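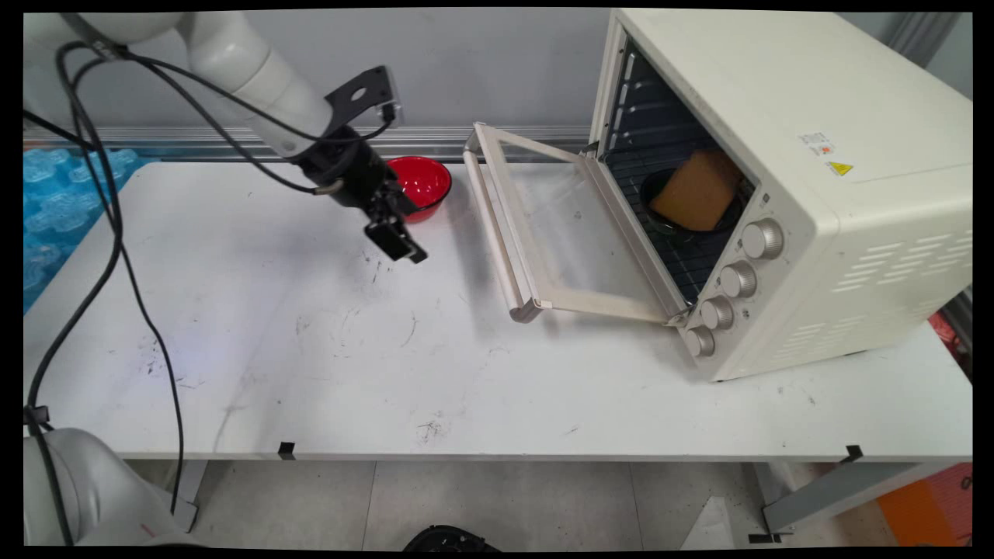
Peltalham Kitchen Swap Returns, Toaster Ovens and All

June 3, 2019

The Peltalham kitchen swap is back at Eder Hall through the end of August, and once again the town has decided that what its neighbors need most is a toaster oven.

Over 70 items came in on opening morning. Among the countertop ovens is a cream one with four silver knobs and a door that folds down flat enough to get in everyone's way. Bowls are plentiful, in red and in dark, and sponges tend to turn up wherever a sponge can be put, ovens included.

"People bring one thing and go home with three," said Kinga Vida, who runs the swap with Jianhua Wei. "I have stopped asking their families about it."

The rules are short. Bring something that works, take something you'll use, and keep it under 12 pounds unless you've called first -- last year's chest freezer is still a sore subject.

Swap hours are 10 to 4. Waffle irons are not being accepted until the present supply goes down.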